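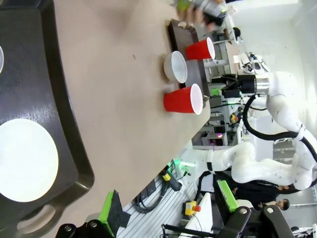

식기 정리 과제 준비, 클루르코프 연구동 1층 작업대

연구소 소개

코비에 로보틱스 연구소는 로봇이 사람의 일상 공간에서 물건을 집고 옮기고 정리하는 방법을 연구합니다. 본사는 클루르코프에 있고, 카브베르그에 소규모 시험실을 따로 두고 있습니다. 현재 인원은 26명이며 제어, 비전, 학습, 기구 설계를 맡은 팀이 한 건물에서 일합니다. 소장은 베네데크 메드베입니다.

설립 초기에는 공장용 부품 이송 장치를 만들었습니다. 위치가 정해진 부품을 반복해서 옮기는 일이었고, 지그와 좌표만 정확하면 큰 문제가 없었습니다. 식당과 급식 시설에서 문의가 들어오면서 방향이 바뀌었습니다. 쟁반 위의 컵과 접시는 매번 다른 자리에 다른 자세로 놓이기 때문에 기존 방식으로는 다룰 수 없었습니다.

무엇을 연구하는가

지금의 주력 연구는 비스바스라는 이름의 학습 방법입니다. 사람이 직접 보여 준 조작 시연을 모아 로봇의 동작 정책을 학습시키되, 시연마다 물체의 배치를 일부러 바꾸어 기록합니다. 같은 배치에서 시연을 많이 모으는 것보다 배치를 자주 바꾸는 편이 학습에 유리하다는 것이 저희가 확인하려는 가설입니다.

작업대에는 컵, 그릇, 음료 캔처럼 흔한 물건을 씁니다. 특히 옆으로 누운 물체를 많이 다룹니다. 세워진 컵은 위에서 접근해 집으면 되지만, 누운 컵은 입구가 향한 방향과 옆 물체와의 간격에 따라 잡을 수 있는 위치가 달라집니다. 담당자는 시연 사이에 손으로 물체를 다시 배치합니다. 배치 순서는 미리 만든 표를 따르며, 표에 없는 배치를 쓴 경우에는 기록지에 따로 적습니다.
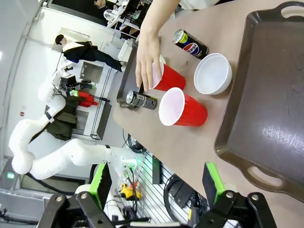

지금까지의 결과

첫 번째 평가에는 시연 544건을 사용했습니다. 물체 배치는 12개 묶음으로 나누었고, 학습에 쓰지 않은 배치에서 100회를 시험했습니다. 배치를 고정한 시연만으로 학습한 정책과 비교했을 때, 배치를 바꾼 쪽이 처음 보는 자세의 컵을 더 안정적으로 집었습니다. 접시에서는 차이가 작았습니다. 납작한 물체는 테두리를 잡는 방법이 거의 하나뿐이어서 배치를 바꾸어도 새로 배우는 것이 적다고 보고 있습니다.

실패 사례는 대부분 물체가 서로 닿아 있을 때 나왔습니다. 그릇 옆에 붙은 컵을 집으려다 그릇을 함께 밀거나, 캔이 굴러 쟁반 밖으로 나가는 경우입니다. 이 문제는 아직 풀지 못했습니다.
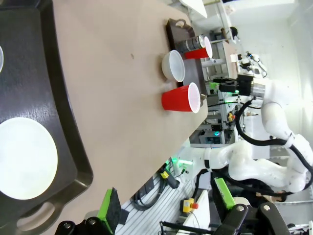 7월부터는 물체 사이의 간격을 단계별로 줄여 가며 같은 시험을 반복할 계획입니다. 간격이 얼마일 때 성공률이 떨어지는지 알아야 시연을 어디에 더 써야 할지 정할 수 있습니다. 카브베르그 시험실에서도 같은 배치표로 시험을 진행해 장소가 바뀌었을 때의 차이를 함께 살펴봅니다.

일하는 방식

시연 수집은 전담 인력을 따로 두지 않고 연구원이 돌아가며 맡습니다. 정책을 학습시키는 사람도 일정 시간은 작업대에서 직접 시연을 합니다. 시험 기록은 성공과 실패를 구분하지 않고 모두 보관하며, 내부 발표에서는 실패 영상을 먼저 봅니다.

방문과 협력

대학 연구실과 급식 설비 업체의 공동 연구 제안을 받고 있습니다. 방문은 평일 오후에 가능하고 사전 예약이 필요합니다. 작업대 주변에서는 담당자의 안내에 따라 주시기 바랍니다.

최종 수정: 2025년 4월 26일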